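**Amirul Lau** · 9/6/26

Back from two weeks on the coast near Burklow. Posting a few notes for anyone looking at the same area.

Go in September if you can. The apartment we had was 80 a night. The same place was listed at more than twice that in July.

The ferry to Remeo still runs daily this month, but the last boat back leaves at 4. We missed it once and paid for a taxi the long way round.

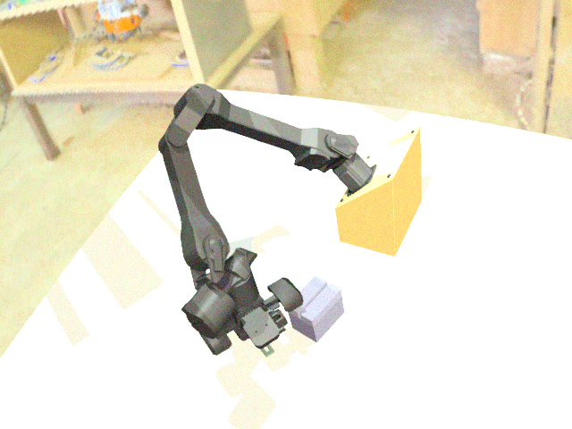 Parking by the harbor is free before 8 in the morning. After that you want the lot behind the church and a ten-minute walk downhill.

Most of the restaurants close between lunch and dinner now. The bakery on the main street stays open and sells sandwiches until they run out.

The water was warm enough to swim every day but one. Evenings were cool, so bring a sweater.

We booked the car through Zesico. Read the deposit terms first. They held 400 on my card and it took a week to come back.

Next trip is inland. If you've stayed anywhere decent up past Gunnlaugsson with two kids, send me the name.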